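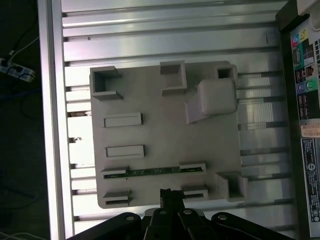 How to Run a Socratic Seminar on a Short Novel

You need one class period, a chapter everyone has read (or has at least carried home in a backpack), and a tolerance for silence. I use this with tenth graders, but Stela Bucur does it across the hall with seventh grade and hers are better behaved.

Before class

Pick a passage of two pages or less. Students mark three places in the margin: one they like, one that bothers them, one they don't get. Check the margins at the door. A page highlighted entirely in yellow does not count.

Write your opening question on the board. It should have no right answer and should not start with "How does the author use." Mine last October was "Who in this chapter is lying?" and it carried us for 30 minutes.

Setting up the circles

Put half the chairs in an inner circle and the rest outside it. Inner circle talks, outer circle takes notes on one partner each. Swap at halftime. Expect the furniture moving to be the loudest part of the day.

During the talk

1. Read the passage out loud.
2. Ask your question, then sit down and look at your own notes. Looking at students makes them talk to you.
3. Wait. The first pause will feel like a dental appointment. Let it go on.
4. Any claim needs a page number. "Page 51" is plenty, no speech required.
5. If one student is running the show, give everybody two paper clips - each comment costs one.

Grading

I give ten points: four for the marked pages, four for the partner notes, two for speaking at least once. Quiet kids can hand in a written comment by the next morning for those last two. Petrică Avram grades his with a full-page rubric, and he is welcome to it.

Leave five minutes at the end for an exit slip: one thing you changed your mind about. "Nothing" is allowed, with a page number.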